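4.3 Teaching the rack position

The brochure for the Painemal cell promises that the rack position "sets itself". It doesn't. The auto-find routine looks for edges, and clear acrylic on black cloth gives it plenty of bright ones to choose from, many of them glare. Teach the position by hand and treat auto-find as a rough first guess.

Before you start:
– Check both hook-and-loop straps on the arm. They should hold the cables without pinching them.
– Wait for the green light at the base.
– Set the speed to 13 per cent. The default of 60 is too fast for this job, whatever the Luko quick-start card says.

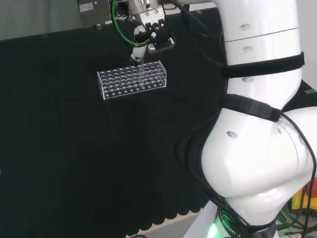 Noeline Pryor
Pliltalura, revised 1/23/23

1. Place the rack on the cloth and smooth out any wrinkles beneath it.
2. Load program 1081 and jog the gripper until the tube tip is just above the top plate.
3. Look from the front, then from the side. A tip that seems centred from one side often isn't.
4. Lower in single steps. Stop at the first touch and go back up two steps.
5. Save the point, then repeat at the hole diagonally opposite.

CAUTION: Keep your hands away from the fingers while jogging. The soft-stop setting is no substitute for this, and I wouldn't rely on it.

NOTE: Okex supplies a correction file for its own racks. We tried it on 22 racks in September and saw no gain over two taught points. Use it if you like, but do step 5 anyway.

6. Run one tube in and out of a middle hole at the slow speed.

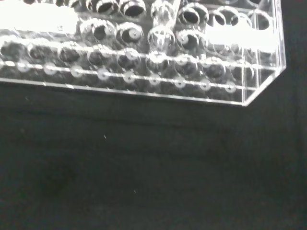

If the tube rubs on the way down, teach both points again. Don't nudge the offset to make the fault go away – it will come back at the far end of the rack. If it still rubs after a second try, check that the tube sits straight in the fingers before you blame the software. Go on to 4.4 only when three slow runs have passed without a stop.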